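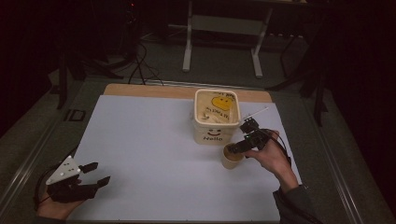

Figure 3. Collection station at the Kaststead site during the cup-and-bucket task.

4.2 Equipment budget

We planned the purchase in two stages so that no money went to arms before the tasks were settled. The first stage covered hand-held grippers, mounts, cabling and tables for each station; the second covered the arms themselves. A station needs two grippers, one for each hand, and the operator in Figure 3 is holding both, with the right one pointed down at a paper cup and the left one resting open on the white board. Each gripper has its own cable, and our first draft of the budget left cables out entirely. We later added a line of 44 dollars per station for spares and floor covers.

Quotes were requested from two suppliers, Tikadine and Pullus. Tikadine offered the lower unit price, 823 dollars per gripper, but only on orders of 20 or more. Pullus had no minimum order and charged 1000 dollars. We ordered 20 from Tikadine in April, enough for eight stations with four grippers held back as replacements. At the Pullus price the same order would have cost 3,540 dollars more.

Task objects were budgeted separately and came to very little. Buckets, cups and similar household items were bought locally by the site lead, Ayantu Weldu, and charged to general supplies. Staff time was the larger cost — setting up a station and checking both grippers took most of a morning — and we suggest that groups planning a similar purchase enter it as its own line. Arm costs are treated in Section 4.3.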